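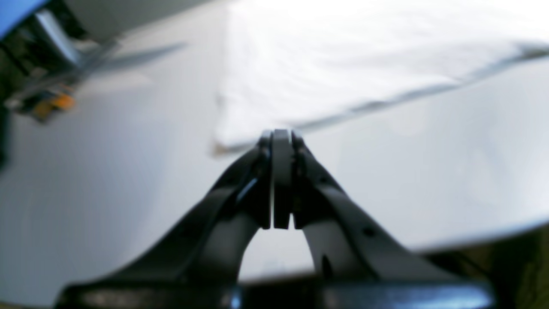
Manuals > Tralteter Gripper > Faults and Recovery > Section 3

Search this manual Go

Section 3. Fault 31: Fingers Do Not Open on Command

Applies to the Tralteter two-finger gripper on the Darnico controller, when used for folding and moving cloth on a flat table. For faults on the arm itself, see the arm maker's manual.

3.1 What the fault means

Fault 31 is raised when the controller has sent an open command and the position sensor in the gripper still reports the fingers as closed. The arm stops where it is. Torque to the gripper motor is cut, but the arm joints stay powered and hold their position.

The fault is most often seen at the start of a pick. The arm comes down to the edge of the cloth with the fingers closed, the open command goes out, and the tips stay together. If the fault check is turned off, the program carries on and pushes the closed tips into the cloth or the table. Damage to the fingertip pads is the usual result.

CAUTION: Do not turn off the fault check to finish a run. Pad damage caused with the check off is not covered by the Telladness warranty.

The same fault number is used for a partial opening. In that case the log entry ends in P and the measured width is given after it. Treat both in the same way up to step 9 of the recovery procedure.

3.2 Before you start

Tools needed:
- Hex key supplied with the gripper
- Dry lint-free wipe
- Plastic pick or wooden toothpick
- Flashlight

Do not use compressed air on the finger joints. It drives lint into the linkage and makes the fault more likely to come back.

WARNING: The arm is still powered after Fault 31. It can move without notice if a queued command is released. Press the emergency stop before you put a hand inside the reach of the arm. The pause button on the Darnico screen is not a safety stop.

WARNING: The finger linkage is under spring load when closed. Keep fingertips out of the opening between the two linkages at all times, including when the power is off.

Check the floor on the side of the table where you will be standing. Move loose cables out of the way before you reach over the work surface.

3.3 Recovery procedure

1. On the Darnico screen, open Log and write down the full entry for Fault 31, with the letter at the end if there is one. The entry is cleared at restart on software older than the July release.

2. Press the emergency stop. Wait for the brake click from each joint.

3. Look at the tips from the side. If cloth is held between the pads, go to step 4. If no cloth is held, go to step 5.

4. Support the cloth with one hand on the table and slide it out along the line of the pads. Do not pull straight down. If it does not slide, leave it where it is until step 7.

5. Shine the flashlight into the gap between the fingers and the center block. A clean gripper in the closed position shows light through the seam. A dark patch in the seam is usually packed lint or a loose thread.

6. Remove lint with the plastic pick, working from the base toward the tip. Wipe the inner face of both fingers with the dry wipe. Do not use solvent on the pads.

7. Insert the hex key in the manual release at the back of the gripper housing and turn counterclockwise until the fingers begin to part. Stop if you feel a hard limit. Forcing the release past a hard limit strips the gear, and the gripper must then go back for repair.

8. With the fingers apart, remove any cloth that was left in step 4. Turn the hex key clockwise to bring the fingers together again, then counterclockwise to open them. The motion should feel even in both directions.

9. Remove the hex key.

CAUTION: Starting the gripper motor with the hex key still in the manual release will throw the key.

10. Clear the area, release the emergency stop, and select Clear Fault. If the log entry ended in P, select Relearn Width in place of Clear Fault.

11. Jog the arm straight up until the tips are well clear of the cloth. Use slow jog only. Do not use Return Home at this point – the path is not checked against the table.
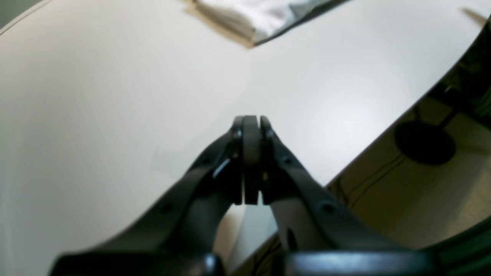 12. Send a single Close command. Confirm that both pads rest against the center block and that the position reading on the screen is zero. A reading other than zero with the fingers fully closed means that the zero point has shifted. Go to 3.5.

13. Send a single Open command. If the fingers open to full width, repeat the close and open pair three more times. If Fault 31 returns at any point, go to 3.4.

14. Lay the cloth flat again by hand and restart the program from the approach step. Do not resume from the pick step. The position of the cloth edge that the program stored before the fault is no longer reliable.

3.4 If the fault returns

Work through the checks in order. Stop at the first one that clears the fault.

a. Gripper cable. Press the emergency stop, turn off the Darnico cabinet, and reseat the connector at the wrist. The locking ring must turn until the two marks line up. A ring that is finger-tight but short of the marks will pass the self-test and fail under movement.

b. Linkage screws. Check the screw in each finger linkage. It should be flush and must not turn by hand. A screw that has backed out can bind against the housing as the fingers travel. Tighten to contact only. Overtightening locks the joint and gives the same fault.

c. Pad alignment. With the fingers closed, compare the height of the two pads against the center block. If one stands higher than the other, the finger has been bent or the pad has slipped on its mount. Replace the pads as a pair.

d. Motor current. Open Service, then Gripper, then Current. Run one open command and read the peak value. A peak above 300 mA with nothing held points to friction in the linkage. A peak near zero points to the motor or its wiring.

If the fault is still present after check d, tag the gripper out of service and contact Telladness with the log entry from step 1 and the reading from check d.

NOTE: Do not swap the gripper for one from another cell to get through a shift unless the zero point is set again on the new one. The zero value is stored in the controller and does not travel with the gripper.

3.5 Resetting the zero point

1. Jog the arm to a position with free space on all sides of the gripper.
2. Check that nothing is between the pads.
3. Open Service, then Gripper, then Zero.
4. Select Close Slow and wait for the fingers to stop.
5. Select Store. The screen shows the old value and the new value side by side. Write both down.
6. If the two values differ by more than 2 mm, do not accept the new value. Select Cancel and carry out check c in 3.4.
7. Otherwise select Accept and return to step 12 of the recovery procedure.

3.6 Approach height after a fault

Some cases of Fault 31 are caused by the approach and have nothing to do with the gripper. If the stored table height is too low, the tips are already pressing on the surface when the open command is sent, and the load on the pads stops the fingers from parting. Signs of this are a fault that clears as soon as the arm is lifted, scuff marks on the ends of the pads, and a cloth edge that has been pushed into a ridge.

To check the height, remove the cloth, run the approach step alone at slow speed, and slide a sheet of paper under the tips. The paper must move freely. If it drags, raise the approach height in the program by one step and test again. Repeat the test at each corner of the work area. A table that is level in the middle can still be high at one side.

White cloth on a white surface needs an extra check. The edge finder may report a fold or a shadow line as the edge of the cloth, and the tips then come down on top of the fabric. Open View Edge on the Darnico screen and compare the drawn line with the real edge before restarting. If the two do not match, change the angle of the work light or place a darker mat under the cloth.

3.7 Record of the fault

Enter each Fault 31 in the cell log with the cloth type, the program name, the step at which the arm stopped, and the check that cleared it. At the Ríos site, send a copy to Bronisława Sadowski before the cell goes back into automatic mode.

Section last changed March 19, 2021. Step 10 corrected, Relearn Width added. Section 3.6 is new.

Next: Section 4. Fingertip Pad Replacement

0 comments Share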